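Home > Collecting > Toys and Miniatures
Tagged: small toys, storage, trays

Toy tray (also sorting tray, bits tray). A shallow tray with raised edges, used for keeping small toys together while they're sorted, swapped or packed away. Usually holds one or more open cardboard boxes. Common in flats and share houses, where the bed does duty as the work table.

The edge matters most. Small cubes and figurines roll, esp. on a sheet or doona, and a lip of even a centimetre stops most of them. Colour is a matter of taste — dark trays show up pale pieces better.

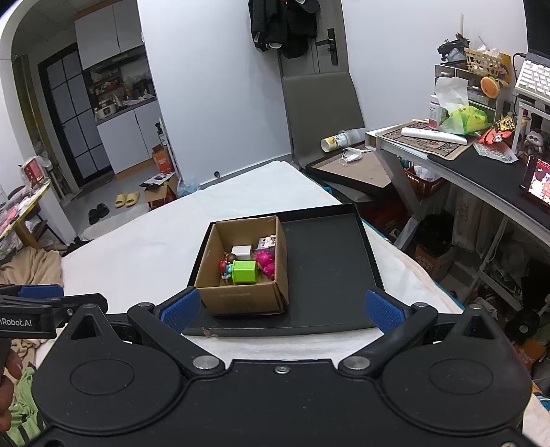 Sorting methods vary. Hakim Krishnan, in the Kindale swap newsletter, favoured one box per shape: cubes, round figures, everything else. Aatos Heiskanen sorted by colour and catalogued 1,073 pieces that way, nearly 234 of them never matched to a set. Both used plain brown cartons, lids off.

Flotwood sold a tray with 3 clip-in dividers for a while. Discontinued, dividers tended to snap. Secondhand ones still turn up at teh August swap.

See also: Blind box; Display shelf; Ninh tray

14 shares | 2 comments
We use cookies to remember your settings. OK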